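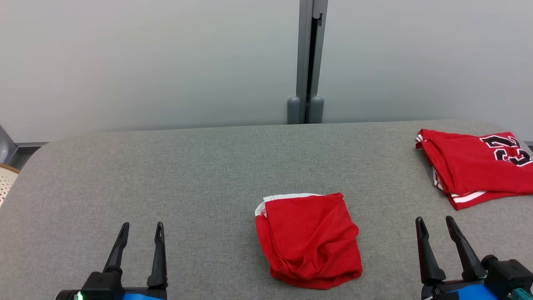
Skirnell pair over the padded table, with a red jersey and a second red garment.

Skirnell Two-Arm Bench Kit

The Skirnell is a pair of small robot arms for a home bench or a shared workshop. You bolt it together yourself, run the wiring, and load the control program from your own computer. It is meant for light, soft things: shirts, shorts, towels, cloth bags. It will not lift a toolbox and should not be asked to.

Part number 3244. Sold as a pair. Single arms are listed under spares.

What comes in the kit

Left arm and right arm, in parts, with blue wrist casings
2 two-finger grippers, black, with slotted fingertips
4 table clamps
Power supply and cable set
Stop button on a long lead
Printed build guide and a bag of spare screws

You supply the table, the computer and a camera. Most USB cameras work. The guide gives a pattern for a camera bracket that can be cut from scrap.

Building it

Plan on a weekend for a first build. The arms go together from the base up, and the two sides are mirror images, so keep the bags marked L and R apart until you need them. The screws in the wrist are shorter than the ones in the elbow. If a wrist screw seems to stop early, take it out and check it against the chart on the inside cover before you turn it any harder.

Do the wiring with the arms lying flat. Leave a loop of slack at each joint the size of your thumb. Builders who pull the cable tight to make it look neat end up opening the elbow again.

Clamp both bases before you connect power. The clamps need a solid edge to bite on, so on a padded table they go onto the frame underneath. Press the stop button once with the power on and check that both arms go limp. Hold them up while you do this – they drop.

The grippers

Each gripper has two slim fingers that open in a V and close at the tips. The narrow tips are good at getting under the edge of a folded hem. They are less good on slick fabric, where the tips can slide off a single layer. A set of rubber sleeves is sold separately and fits without tools.

Finger force is set in the control program. Start low. The default is fine for cotton and sports knits, but it will leave a mark on felt.

Table surface

A hard bare top works, but we suggest something with a little give. On a hard top the fingertips have to come down to exactly the right height. Padding lets them press in slightly and still get hold of the cloth. Plain gray or another dull color also helps the camera tell the laundry from the table. Red on gray is an easy pair to begin with. Gray socks on gray are not.

Notes from a shared workshop

Inese Vaher built her pair at Sakport, a members' workshop with one long bench room, and sent us these notes in July:

"I started with towels and moved to sports kit when the towels got boring. Shorts are harder than they look. The waistband curls over and the arm will happily pick up the curl and nothing else. I now teach it to go for the leg end first. Jerseys are better, but big printed numbers are stiff and want to spring back. Put the finished pile toward the back of the table or the right arm will knock it on the return. Also, tie your cables to the clamp – I lost an afternoon to a plug that was half out."

Fit with other parts

The wrist plate takes the older Brabec grippers with an adapter ring. Skamudetti rails fit the base holes, but the stock clamps must come off first. If your arms have a serial number below 1945, order the long power lead as well, as the original is too short for rail mounting.

Care

Wipe the fingers with a dry cloth. Check for lint in the finger joints after a long session. Do not oil them.

Page updated September 4, 2018. Spares and rubber sleeves ship separately from the kit.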